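Reading time: 2 min

Unit 4. Soft Containers: Canvas Bags on a Flat Surface

Course notes, D. Sipos

4.1 Slump and support

A soft container has no fixed outline. Its shape depends on the fabric weight, the fill, and the points at which it is held or supported. When the base of a hanging bag meets a table, the table takes part of the load and the cloth above the contact line folds. The lower corners usually deform first.

For bench work, cover the table with white paper and smooth it flat. Bold prints help when sketching, as a broken curve marks the position of a fold. Draw the outline of the base before the folds.
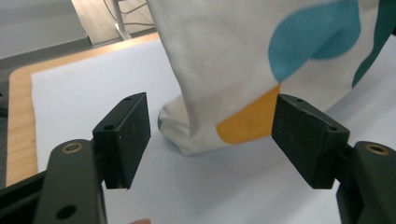
4.2 Recording the resting shape

Lower the bag until the base corner touches the paper. Hold it for 15 seconds. Trace the contact area in pencil, lift the bag, and label the tracing with the fabric type and the fill in grams. Use 100 g for the first trial and 458 g for the second. Do not straighten the cloth between trials.

Compare the two tracings. Note any change in the direction of the main fold, and state which corner carried the contact.

Reading: Fodor, handout 3, section on woven fabrics. Tracings go in the Cemmont folder before the next lab.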